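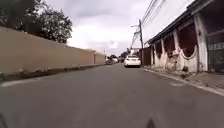

Walking in town isn't real walking, somebody wrote under our last piece on the subject, and if you want to stretch your legs you should drive out to the hills like everyone else. I read that comment aloud to Shih-chieh Kwok and got a big laugh.

"I used to think the same! I had the boots and the poles and I went out to the hills maybe twice a year. The rest of the time I sat down."

Kwok has now walked 305 streets in Furine, keeping a list in the back of an old address book, and I can't remember the last time I talked to someone this happy about sidewalks. We met at the Chuang bakery, which was a mistake as far as my notes go, because half of them have sesame on them.

It started last June with a missed bus. Home was an hour away on foot, and the main road was loud, so Kwok took the first side street that pointed the right way and then the next one. "I got home late and I wasn't even tired. I'd lived here sixteen years and I didn't know any of those streets. I sat down and marked them on the map before I took my shoes off."
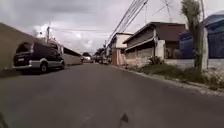

How far do you go on a normal walk? Eight kilometers, says Kwok, and less in summer.

The rules are loose. A street counts once it has been walked end to end, in either direction, and a dead end counts when you touch whatever is at the bottom of it. Streets that change their name halfway are a sore point. "I give them two lines in the book. My sister says that's cheating, but she's on forty streets, so."

What I loved most was hearing about the times of day. Kwok thinks early evening beats everything — people are cooking, windows are open, and you can go a whole block on the smell of somebody's garlic. Early morning is good for birds and for talking to dog owners. Lunchtime is for short streets only.

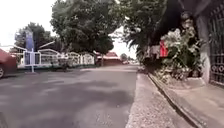 Trees shade part of a long, straight road.

Every second week Kwok goes out with Emero, a walking group that picks its route by drawing slips from a rice tin. I asked if it spoiled things to have company. "Oh, it's completely different. You see less and you laugh more. Last time we got two long boring roads in a row and it was the best night we've had all winter!"

And the gear? Soft shoes, a thin raincoat, a pencil. Kwok gave up on the phone map early and carries the Ullance town map, folded so many times that one whole district has worn through at the crease. "I have to do that part from memory," Kwok told me, wiping the table and opening it out to show me the hole. Then we finished the buns and went to walk the street behind the bakery, which I'm told was already in the book.

3 min read
16 comments · 8 shares
Last updated 6th February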